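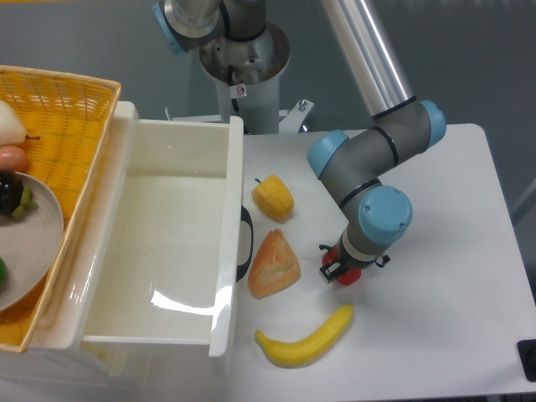

Table 2, drawer open, play food out – corn or pepper piece, pastry, banana.

PLAY FOOD AND TABLE CHECK – Garkbridge, small room
Sheet ref 381. Done in a hurry before the 2 o'clock lot, sorry for the writing.

Table top – OK. White, shows everything. Wipe again at close.

Table legs / wobble – OK. Slight rock if leaned on, folded card under back leg for now. Needs a proper foot.

Drawer (white plastic) – OK but goes back in stiff. Don't force it. Not to be left open when the room's not in use, shin height for some, head height for others.

Banana – checked, no splits. Stem end firm.

Pastry, triangle one – checked. Ridges on top hold crumbs and fluff, use the soft brush not the cloth. Pass.

Yellow veg with the bumpy sides – is it corn or a pepper, the list says both. Green stem is tiny, pulled on it, didnt move. Pass, but recheck next time. If it comes loose, straight in the bin.

Small parts – stem above is the only one I'm bothered about. Rest fine.

Smell / sticky – none.

Labels – Teltar set list still in the old folder, please move to the Lestmont one. Item codes start at 1000 and the veg is missing off it altogther.

Actions
– card under leg: replace, August at latest
– drawer runner: ask Ogundipe for a spare
– add veg to list, pick ONE name

Result: pass with comments. Next check same time next month.

We use cookies to improve your visit. Accept all | Manage settings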